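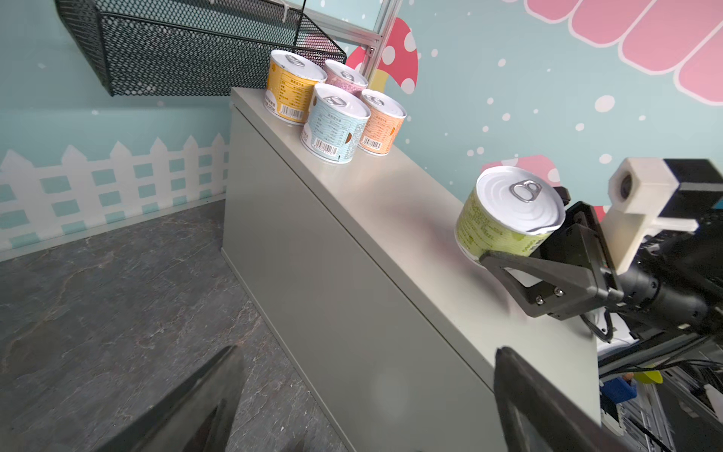

Cernmont Residents' Food Store – Frequently Asked Questions

The Cernmont Residents' Food Store provides short-term help with groceries to households living within the Cernmont and Kornow estates. The answers on this page apply to anyone wishing to use the store or to give to it. Much of what we hand out is tinned, and donors often ask whether cans with ring pulls are preferred. They are, as a number of our households have no tin opener or find one hard to use. Cans labelled in another language, such as these with their small printed characters in an Asian script, may also be given, subject to the rules on labelling set out further down.

Using the store

Who may use the store?
Any household with an address on either estate may apply. Lodgers and people staying temporarily with family are treated as members of the household. You do not need to be receiving benefits.

What do I need to bring on my first visit?
Please bring one document showing your name and address. A letter from your landlord, school, surgery or energy supplier will be accepted. If you have recently moved and have nothing in your name, ask at the desk for a declaration form.

How often may I visit?
Each household may visit once every 14 days. If your circumstances change between visits, for example through illness or a delayed wage, you may ask for an additional parcel. Up to 2 additional parcels may be given in a calendar year.

Is there a charge?
No charge is made for any item.

May someone else collect on my behalf?
Yes. The person collecting must bring your registration card and a signed note. Notes sent as a photograph on a telephone are accepted.

Do you deliver?
Delivery is available to registered households where nobody is able to travel. Requests must reach the office by noon on the working day before delivery. We are not able to deliver frozen food.

Can you provide for special diets?
We keep separate shelves for halal, vegetarian and gluten-free goods. Stock varies a good deal and we cannot promise any particular item. Please tell the desk about allergies at every visit, even where they are already noted on your card.

Giving to the store

What may I donate?
Unopened packets, jars, cartons and tins with at least 60 days remaining before the date shown. Rice, cooking oil, long-life milk and tinned fish are usually in short supply.

What can you not accept?
Home-cooked food, alcohol, medicines, opened goods, and tins that are swollen, rusted or badly dented along the seam. Baby formula is accepted only if it is sealed and in its original packaging.

Do labels have to be in English?
We can place an item on the open shelves only if its ingredients and allergens can be read in English. Where the label is in another language, please attach a note giving the name of the product and its ingredients. Items without a note are set aside until a translation has been made – this can take several weeks.

Is there a limit on the size of a donation?
Donations of more than 60 items should be arranged with the office beforehand. Large deliveries are received at the Chu Road entrance, where there is a ramp.

Can businesses donate?
Yes. Firms are asked to complete a supplier form, which records batch details in case of a recall. The form is available from the office. Colteck provides our stock software, but questions about donations should be sent to us and not to the company.

General

How is my information used?
Your name, address and dates of visit are kept in order to run the service. They are not passed to your landlord or to any other body without your written agreement, except where the law requires it.

Is the store open throughout the year?
The store closes for stocktaking during part of December. The dates are displayed at the entrance beforehand, and registered households may collect a larger parcel before the closure.

How do I make a complaint?
Complaints may be made in writing or in person at the desk. A complaint will not affect your right to use the store.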